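Party bag

A party bag, also called a goody bag, loot bag or take-home bag, is a small bag of things given to a guest, usually a child, at the moment of leaving. It is classed by most hosts as a present and by most parents as a delivery. The paper bag with handles is the commonest form, though cloth totes, boxes, buckets and knotted napkins are all found, and the contents have changed a good deal less than the containers.

Terms

"Goody bag" is the usual name in the United States. "Loot bag" is heard in Canada, where it is said with no sense of guilt. The word "favor" is kept for weddings and for parties at which the bag matches the tablecloth. A bag with more wrapping than contents is known in the trade as a puffer, and tissue paper is the customary means of making one.

The paper bag

The gift-type paper bag has a flat base, two broad panels, two narrow side panels with a fold down the middle, and a pair of handles. The fold lets it lie flat in a drawer, where it will generally remain until two days after it was needed. White is popular because any printing shows up on it. White also shows up frosting.

Paper bags are filled from the bottom, a rule so plain that it is broken at every party. Long, flat things go in first and lie along a wall; squat things go beside them; anything round goes on top, where it can roll without taking the rest with it. Play food is a favorite filling for younger guests, being large enough to find again and impossible to finish in the car.

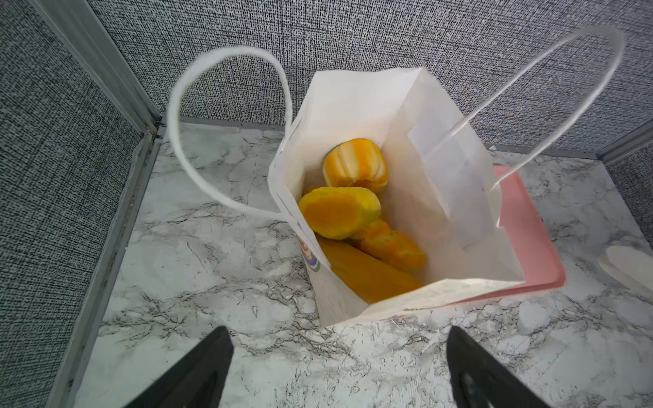 Play food in a white paper gift bag, with the rounded, ridged piece uppermost.

Handles are the weak point. A paper bag seldom fails at the base, whatever people say on the front step; it fails where the handle meets the panel, and it does so in the hands of the smallest guest. The Nasby handbook for party hosts advises carrying any bag with a heavy toy in it from underneath, advice no child has been known to take.

The cloth bag

Cloth totes came into party use as a more sensible choice, on the grounds that they could be used again. They are. A household with two children of school age may own enough of them to carry all its other bags. Cotton canvas is the usual material, and it behaves differently from paper in one important way: it does not stand up. An empty tote slumps, and a half-filled one slumps over whatever has been put in it, so the packer works with one hand holding the mouth open.

Plush toys suit cloth bags well, as they fill out the sides and take no harm from being leaned on. They are usually packed head up. This makes no difference to the toy, but a child who looks in and sees feet will ask what happened.
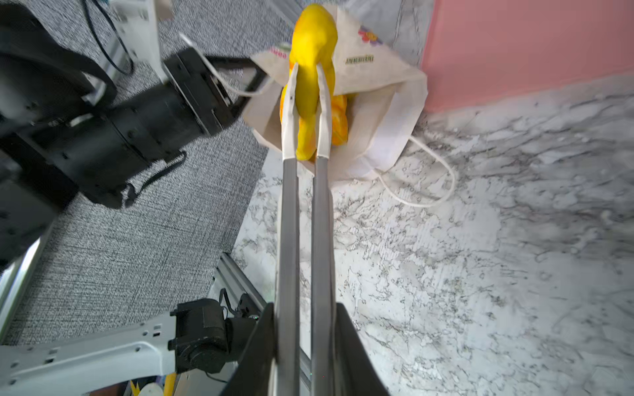 A yellow plush toy at the open mouth of an off-white tote, the bag's printed flowers near the upper edge.

The Lernstead count

The best-known attempt to measure the party bag was made in the town of Lernstead, where the Henríquez toy library asked families to hand in whatever they no longer wanted from their bags. The appeal ran through October and brought in over 1000 items. Of these, 700 were small plastic objects whose purpose the sorters could not agree on, and 105 were whistles. The whistles were not put back into circulation.

Printing and mottoes

Decoration tends toward flowers, stars, balloons and faces, often all on one panel. Smiling flowers are a long-running favorite. Wording is kept short, usually a single cheerful word in capitals, and is often phrased as an order. "SMILE" is a typical case, and appears on bags handed to children who have just been told it is time to go home.
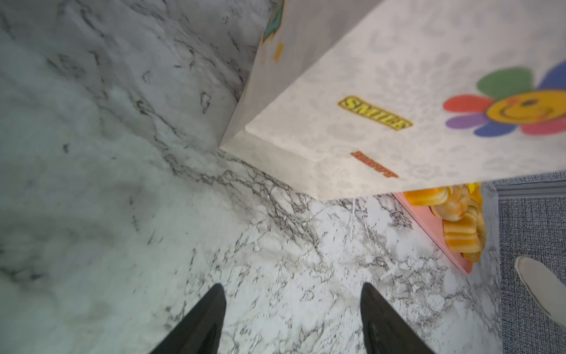

Ashwin Bangera, in a letter to the Flullside newsletter, objected that the printing was the only part of the bag his daughters ever kept. They cut out the faces, he wrote, stuck them to the refrigerator and left the toys on the stairs, and he would gladly accept a bag with nothing in it. The newsletter received several replies from hosts asking for his address.

Storage and reuse

Used paper bags are folded along their original creases, or near them, and kept inside a larger paper bag. A bag may be given again if the handles are sound and no name has been written on it. Returning one to the family it came from is considered poor form, although the practice is thought to be widespread and is hard to prove when the bag is plain.

See also

Gift wrap
Piñata
Play food
Tote bag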